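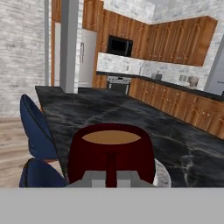 4.2 Cell Configuration and Upkeep

All manipulation episodes were run in a single simulated cell, which we refer to as Rutthorpe. The cell consists of a furnished kitchen, one mobile manipulator with a parallel gripper, and an onboard camera whose field of view includes parts of the arm and gripper. The robot model is the Vundbridge base-and-arm assembly. Physics and rendering are handled by Dalness, our in-house simulation stack. The kitchen was kept fixed across the study except for the placement of movable seating, and no second scene was used. This restriction was deliberate: an error in one robot description file is easier to find when the rest of the cell does not change between runs.

4.2.1 Loading Order

The static geometry is loaded first. It includes the walls, floor, fixed cabinetry, large appliances, and kitchen island. Movable objects are loaded next and allowed to settle under gravity with the robot absent. The robot is added last at a stored base pose with the arm folded and the gripper open.

Earlier versions of the cell loaded the robot before the movable objects. The settling step then ran with the arm controllers already active, and small contact forces from a chair or stool could shift the base before the first command was sent. The resulting pose error was written into the episode header as though it had been requested. Changing the order removed the error without any change to the controller gains. Episodes recorded under the old order were discarded.

After the robot is loaded, the cell performs a static contact check. The check lists every pair of bodies whose collision shapes overlap at rest. Pairs within the robot are compared against an allowed list, and any pair involving a robot link and a scene object stops the run. We do not permit the solver to push the bodies apart at this stage. A start state that has been corrected by the solver is hard to reproduce and may differ between builds.

4.2.2 Camera Mount

The camera is attached by a fixed transform to a link of the robot model. No flexible element is modeled. The transform is stored in the robot description and is read once at load time. It cannot be overwritten by an episode file.

Part of the image is always occupied by the robot itself. In Figure 2, a flat gray band belonging to the arm covers the lowest part of the image, and gray parts of the gripper appear on both sides of the dark red stool post. We did not crop this region. Cropping would have hidden faults in the mount transform, and the visible outline of the arm gives a useful fixed reference from one build to the next.

The reference is used as follows. With the arm in the stored inspection pose, the renderer writes a mask of all pixels that belong to robot links. The mask is compared with one saved at the last accepted calibration. A change in the mask with no matching change in the joint readings points to an altered mesh, an altered mount transform, or an altered lens parameter. These cases are separated by rendering each link alone. If the difference is found in one link only, the mesh is inspected. If all links have moved together, the mount is inspected. A change that grows toward the image border is treated as a lens fault.

The mask is taken without materials or lighting. We first tried to compare color images, but the arm is a uniform gray and offers few features, and reflections on glossy scene surfaces changed with the renderer version. The link mask does not have this problem.

4.2.3 Gripper Collision Shapes

The most time-consuming repair concerned the gripper. Its visual mesh and its collision shapes are stored in separate files, and the two had drifted apart during an update of the robot model. The visual fingers were correct. The collision shape of one finger kept an older origin and was offset by 2 mm toward the palm. The arm followed its commanded path, the rendered image looked normal, and contact with thin upright parts was nevertheless reported on one finger before the other.

The fault had been present for some time before it was identified. With a wide object, early contact on one side made little difference, as the object rotated slightly and both fingers then closed. With a narrow post, the same offset caused a sideways push at the start of closure. The stool in Figure 2 shows why such targets are sensitive to the error: its post is slim, while the body above it flares out into a wide shell, so the approach to the post is made in a confined space. A color image of this kind does not show the collision shapes and could not have revealed the offset.

Alper Başaran traced the fault by replaying one failed closure with the renderer disabled and the contact log set to record at every solver step. The log showed repeated contact on a single finger and none on the other until the object had moved. He then exported the collision shapes in the gripper frame and measured the distance from each finger pad to the center plane. The measurements should have been equal and were not.

The repair consisted of restoring the finger origin, rebuilding the cached collision file, and clearing all compiled robot assets from the cell. The last step proved necessary. Dalness identifies a compiled asset by its file name and does not check its contents, so a corrected source file will not replace an old compiled copy with the same name. Two attempts at the repair were judged to have failed before this behavior was understood. The build script now adds a content hash to each compiled name.

4.2.4 Joint and Controller Checks

Each build is subjected to a short motion sequence before it is released for data collection. The base remains fixed while the arm moves through 40 stored poses, with a pause at each. Commanded and measured joint positions are written at the end of every pause. The gripper is then opened and closed in free space, and the travel of each finger is recorded separately. Recording only the total opening, as was done in our first release, cannot detect a symmetric error in the command combined with an offset in one finger.

The motion sequence is run twice: once in an empty world and once in the kitchen with the base at its stored pose. Differences between the two runs are used to detect unwanted contact. The arm should follow the same joint path in both. If it does not, the contact log is searched for the first robot link that touched the scene.

Controller gains are not adjusted in response to a failed check. This rule was introduced after a build in which higher wrist gains had been used to cover the effect of an incorrect link mass. Tracking improved in free space and became unstable in contact. Mass and inertia values are now compared with the supplier's data from Stojanović before any controller file is opened for editing.

4.2.5 Placement Around the Island

Seating near the island presents a particular difficulty for the base. Backrests, seat shells, and the overhanging edge of a countertop occupy different heights, and a flat obstacle map does not represent the space available to the arm. In Figure 2 the blue upholstered chair stands to the left of the red stool along the near long side of the island, and the curved edge of what is likely another stool seat can be seen on the right.

We therefore store two clearance maps for each base pose, one for the base volume and one for the folded arm. A candidate pose must pass both. The maps are rebuilt whenever a movable object has been placed and settled. Reusing a map from an earlier episode is disallowed, including when the placement file appears unchanged, because settling can produce a small difference in the final pose.

The placement procedure was tested on 781 candidate base poses. Of these, 176 were rejected by the arm map after passing the base map. Visual inspection of the rejected set showed that most of the conflicts involved the elbow link and a seat back. These poses would have been accepted by the previous procedure and would have reached the static contact check before being stopped.

4.2.6 Routine Maintenance

The full set of checks is run whenever the robot description, solver, or renderer changes. The link mask and finger travel checks are also run every Friday on the build in current use. Results are kept with the build record, together with the source files and hashes of the compiled assets. A failed check closes the cell to new episodes until the cause has been entered in the record and the complete sequence has been repeated.

Episodes collected between the last passing check and a failed one are held back from training. They are replayed on the repaired build using the stored commands, and the contact logs are compared. An episode is returned to the data set only if the order of contacts is unchanged. Episodes that fail this comparison are kept for diagnosis under a separate label and are not included in any result reported in Section 5.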